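Household Water Use in Jurnbridge: What People Think They Use and What the Meter Says

Hanna Yatsenko
Environmental Studies, final project report
15 November 2022

Background

Jurnbridge buys most of its water from the Moroz reservoir. In dry years the town asks residents to cut back, but the notices only talk about lawns and car washing. I wanted to find out how much goes on indoors, and whether people have a fair idea of their own use.

Method

I asked 50 households to fill in a short form and 30 of them sent it back complete. Each one guessed its monthly use in gallons, then copied the real figure from the February bill. I picked February so that garden watering would not get in the way. I also asked which room they thought used the most water. The form did not ask about income or the age of the house.

Results

Most households guessed too low. A typical guess was 2,000 gallons and a typical bill was 3,000. Homes with children were further off than homes without. The two closest guesses came from people who had recently paid to have a leak fixed - they had been checking the meter already.

Nearly everyone named the kitchen as the biggest user. Published studies of indoor use usually put toilets and showers ahead of the kitchen faucet, so this answer is probably wrong for most of them.

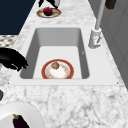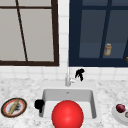 Kitchen with a marble countertop and sink (first picture) and a white tile backsplash (second picture).

Jurnbridge Student Reports, Vol. 3, p. 30

One reason may be that dishwashing is a chore people notice. A toilet flush takes a second and is forgotten. Several people on Grotetti Street wrote that they turn the faucet off while scrubbing plates, but none of them mentioned shorter showers.

Problems

The sample was small and most forms came from the Zorlow side of town, where the houses are newer. Bills there are rounded, so small differences do not show up. Two forms gave the cost in dollars and had to be converted using the town rate sheet.

Next steps

A second round should use daily meter readings for at least two weeks and include apartments, which I left out as many share a meter.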